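Two-Arm Garment and Accessory Sorting
Final Report, Robotics Project Course
Lismont Technical College
April 17, 2023

1. Summary

The project set out to make two robot arms share one small sorting job: take a soft item, decide which compartment of a basket it belongs in, and put it there without hitting the other arm. The project ran from November to the end of the spring term. The final system completed 41 of 100 scored trials without a person stepping in. The target in the proposal was 60, so the target was not met. Most of the lost trials came from grasping and cable problems. The planning software, which took up most of the first half of the work, caused few of them.

2. Background

Earlier course projects at Lismont used rigid blocks and one arm. Soft items are harder for two reasons. The shape changes once the fingers close, and the best place to grab is often a fold or an edge that the camera sees poorly. Caps were chosen as the main test item because they sit between the two cases: the brim holds its shape and the crown does not. Caps with straps were added later and turned out to be the worst items in the set.

3. Setup

Both arms have a two-finger gripper with green finger pads. A small camera at the wrist looks out past the fingers. Its picture comes in turned by close to ninety degrees, and this is corrected in software before any detection step. The raw picture is what gets logged, so anyone reusing the logs has to apply the same correction.

The basket is white perforated plastic with a divider down the middle, which gives two compartments. It stands on a beige tabletop. A clothing rack stands behind the second arm and serves as the garment source. The rack was left fully loaded during camera checks, as a dense row of mixed colors is a hard background for the detector. Red and orange items in particular gave false hits in early runs.

The control code has two parts. Kukitz is the planner, which hands out turns and keeps a no-go zone around whichever arm is moving. Medrano is the detector, trained on 200 labeled pictures taken from the wrist cameras. Both run on the same desktop computer.

The check used before each block of trials was a single wrist view with the second arm parked pointing toward the rack and a cap already in one compartment. If Medrano marked the cap and the divider and ignored the garments, the block went ahead.

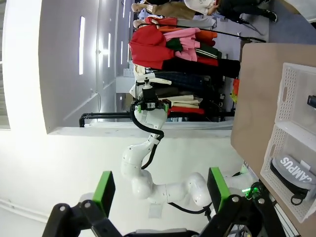
4. Results

Trials were run in blocks, with items placed by hand between trials. A trial counted as a success if the item ended fully inside the correct compartment and neither arm stopped on a force limit. A strap hanging over the basket edge was scored as a failure under the first version of the rules and as a success under the second — all figures in this report use the second.

Of the 59 failed trials, 31 were missed or slipped grasps, 19 were force stops linked to the outside cable pulling tight near the elbow, and 9 were wrong-compartment errors. No trial ended with contact between the two arms.

5. Remaining Work

The cable needs more slack at the wrist and a clip below the elbow. Medrano should be retrained with more strap examples. The code and logs are stored in the course archive under the name Punano, including the block that was thrown out after the camera mount came loose.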